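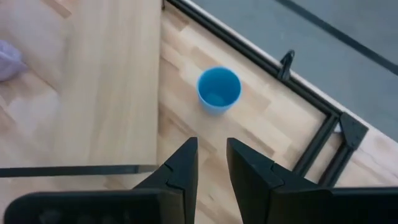
Workshop tips: trying out grippers before you settle on one

I've been swapping grippers on my bench arm since June and I'm having the best time with it! A few things I've picked up, mostly by dropping stuff.

Start with a plastic cup. It's light, it survives the floor, and a tapered one will show you right away if your fingers close crooked (the cup tips or creeps upward). Save the mugs for later.

Use the same cup for every gripper. I ran 136 grabs with the Dritness two-finger and 136 with the Clornix, same cup, same spot, same arm speed. Put a pencil tick on the table where the cup goes, or you'll end up comparing your own sloppy placement.

Wipe the fingertips between rounds. Kitchen dust is enough to change the grip, and a damp cloth followed by a dry one does the job.

Weigh the gripper with its cable and adapter plate attached. My Dritness came to 671 grams and the Clornix to 688, so close that I stopped worrying about payload and started looking at finger shape, where the fun is. The Clornix has a softer pad and I love it for thin-walled things. The Dritness is quicker and a little rude.

Set the force low and creep up. With a thin cup, squeeze until the rim just starts to go oval, then back off two steps and write that number on masking tape stuck to the controller.

If you have a wrist camera, check the view with the fingers fully open and again fully closed. You want to see both tips and the thing you're reaching for. On my old Jallwood bracket one tip vanished at the last moment, and a thin washer under the camera fixed it!

Coil spare cable on the side away from the wrist joint. Hook-and-loop ties beat zip ties here, you'll be undoing them constantly.

Log everything, even on paper. My Chaudhary controller keeps a cycle count, and it read 2,050 on Friday when the left finger screw worked loose. I now snug those screws before each session, with a dab of the blue threadlocker on the ones I don't plan to move.

Next up is a three-finger model, same cup.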